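Dialogue far too quiet on 5.1 films played through stereo speakers

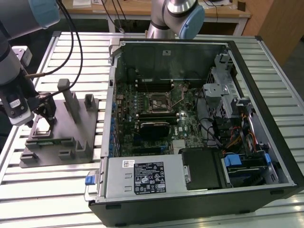

Posted by Flusier, 30/10/2023

I watch films from a desktop PC connected by HDMI to a television, with the television's optical output feeding a pair of stereo bookshelf speakers. Anything with a 5.1 track has the same fault. Speech is barely audible, and then a door slams and the whole building hears it. Stereo tracks on the same discs are fine, and so are older films in mono.

The worst case so far is a courtroom drama of 106 minutes, nearly all of it conversation, where I had to keep the remote in my hand. The director seems to want the lawyers to mumble and the gavel to sound like artillery.

Already tried:
Different player software, no change.
Television sound mode set to "Speech", which makes voices thin but no louder.
Player volume at maximum.
Swapped the optical cable.

Windows shows the output device as 5.1 Surround. The television has two speakers of its own and nothing else is attached. Is this a bad mix on the disc, or am I losing a channel somewhere?

Damian Kołodziej

You are probably losing most of the center channel. In a 5.1 film mix nearly all the dialogue is in the center. If Windows is set to 5.1, the player sends six separate channels and leaves it to the television to fold them down to two. Some televisions do this badly, and a few drop the center to a very low level.

Do the downmix in the PC:

1. Open the sound control panel, select the HDMI device, click Configure and choose Stereo.
2. In the player's audio settings, turn off bitstreaming (also called passthrough) for Dolby and DTS.
3. Set the player's output to stereo and enable its mixer. If there is a center level control, raise it by 4 dB to start with.
4. Turn off "normalize matrix" if the player has it. It lowers the overall level to prevent clipping, and you may want it back on if loud passages distort.
5. Set the television to PCM on the optical output.

Test with a scene where one person talks with no music under it. If the voice is now solid and sits between the speakers, the downmix was the fault. The gap between quiet and loud will still be there, as it belongs to the mix. For that, use the player's dynamic range compression at its lowest setting. High settings pump audibly on scores with a lot of bass.

Step 2 is the one people skip. With passthrough on, steps 3 and 4 do nothing.

Otwood

Modern films are just mixed like this. I turn on subtitles and stopped worrying about it. A soundbar with a center speaker would fix it too but they are not cheap.

Szczepańska

Agree with the steps from Damian. One addition: check whether the disc has a second English track before you change anything. Many have a 2.0 mix that isn't selected by default, and it was made by someone listening to it, so it usually beats an automatic downmix. Watch out for the commentary track, which is normally 2.0 as well. I once sat through ten minutes of a director explaining his opening shot before I noticed.

Flusier

Passthrough was on. With it off and Windows set to Stereo the courtroom film is watchable at one volume setting. I left the center at +4 and compression at low. The gavel is still too loud.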